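土地の登記オンライン化の話、また「使いやすくなりました」という発表が出たので少し書きます。長いです。(1/9) 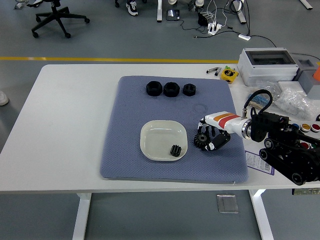
フレリトヴィルの土地登録システムが更新されて2か月。役所の説明では、筆界の確認申請は窓口に行かなくても済むことになっている。私は済まなかった。歯車とナットみたいに、部品ひとつひとつは立派に見えても、マットの上に並んでいるだけでは何も回らない。申請フォーム、地図、手数料の支払い、どれも単体では動く。つながっていない。(2/9)

具体的に書くと、うちの区画は3614番。フォームに番号を入れると地図が開く。そこまではいい。ところが地図側の面積と登記簿側の面積が違っていて、どちらが正しいのか画面のどこにも書いていない。問い合わせ欄に書いたら「登記簿をご確認ください」と返ってきた。確認したから聞いているんですが。(3/9)

開発はハカラという会社だそうです。説明会の資料には「処理件数300件達成」と大きく出ていた。何の300件なのか。受付なのか、完了なのか。差し戻しも1件に入るのか。担当課のリース・メッツさんに会場で質問した人がいて、答えは「集計方法は精査中です」。精査中の数字を表紙に載せますかね。(4/9)

アラール地区の人たちはもっと深刻で、慣習的に使ってきた通路が新しい地図から消えている。古い測量図にはちゃんと線がある。プリート・キヴィさんという元測量士の方が自分で突き合わせたところ、食い違いは103か所。これは本人が一覧にして役所に出しています。受領印はもらえたとのこと。返事はまだ。(5/9)

誤解されたくないので書いておくと、デジタル化に反対しているわけではないです。3月に窓口で半日待たされたときは、早くやってくれと思った。ただ、紙の原簿の閲覧を平日午前だけに減らすのと同時進行なのが引っかかる。地図が怪しい時期に、照合する手段のほうを狭めてどうするのか。(6/9)

「異議があれば申し出を」とも言われるけれど、申出書の様式はPDFで、印刷して署名して、窓口に持参。オンライン化の苦情だけ紙。ここは笑うところなのか迷いました。しかも添付書類の欄に「現行地図の写し」とある。その地図がおかしいという申し出なのに。(7/9)

追記。担当課から電話がありました。面積の違いは「丸め方の差の可能性が高い」とのこと。丸めで物置ひとつ分ずれる計算式があるなら見せてほしいと言ったら、それは文書で請求してくださいと。請求します。様式はまた窓口です。(8/9)

アラールの通路の件で古い測量図を持っている方、原本は渡さず、写しを取ってから持って行ってください。受付番号も必ず控えて。私は控え忘れて、最初の申請が「記録にない」ことになりました。返事が来たらこの下につなげます。(9/9)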